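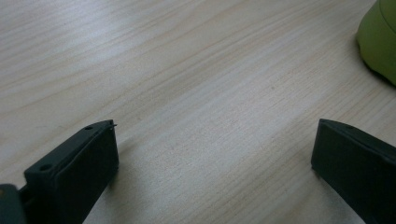 Tablero de mesa de madera clara, veta fina en diagonal.

Lista de revisión de mobiliario y salas de lectura — Biblioteca Grasville
Ronda de noviembre, de 9:00 a 13:30

Marcas: OK = conforme; OBS = conforme con observación; NO = pendiente de arreglo.

1. Salidas y pasillos

1.1 Puerta principal abre hacia fuera y sin esfuerzo: OK
1.2 Puerta trasera, barra antipánico: OK. ¡Por fin! La barra nueva responde al primer empujón y da gusto probarla.
1.3 Pasillo entre novela y viajes libre de carritos: OBS. Había un carrito de devoluciones delante del extintor; se ha movido al cuarto de Szalai.
1.4 Luces de emergencia: NO. Falla la del rellano. Pedido el repuesto a Indel.

2. Mesas y sillas

2.1 Tableros sin astillas ni cantos levantados: OBS. Conviene pasar la palma por todo el borde, también por debajo, que es donde se engancha la ropa. En la mesa 7 el canto empieza a ceder por el lado de la ventana.
2.2 Patas niveladas: OK. Las de la sala infantil ya no bailan (los tacos de fieltro han sido un acierto enorme).
2.3 Sillas apilables, máximo de cinco por pila: OK
2.4 Tornillería apretada: NO. Dos sillas de la serie Tivari con el respaldo flojo, retiradas con etiqueta roja.

3. Estanterías

3.1 Anclaje a pared: OK en toda la planta baja. En la primera planta se ha revisado hasta el módulo 172; el resto queda para la tarde.
3.2 Baldas sin combar: OBS. Las enciclopedias siguen arriba del todo. Bajarlas a la segunda balda.
3.3 Escalera de mano con tacos de goma: OK. Taco izquierdo cambiado.

4. Electricidad

4.1 Regletas fijadas y sin cables cruzando el paso: OBS. Lámpara de la mesa 19 con el cable por el suelo; canaleta provisional puesta.
4.2 Cuadro eléctrico cerrado y rotulado: OK. El rótulo nuevo se lee desde la puerta, ¡qué diferencia!
4.3 Diferenciales probados con el botón de test: OK

5. Limpieza y productos

5.1 Productos bajo llave y en su envase original: OK
5.2 Paño y jabón neutro para los tableros, nada de amoniaco: OK
5.3 Suelo de la entrada con felpudo plano: OBS. Una esquina se levanta; cinta de doble cara puesta.

Comentarios

La sala grande está mejor que nunca y se nota en cuanto se entra: se circula bien, hay luz y las sillas no chirrían. Quien haga la próxima ronda, que empiece por la primera planta, que siempre acaba con prisas.

Parte de arreglos abierto con el número 457. Incluye los puntos 1.4 y 2.4, más el canto de la mesa 7.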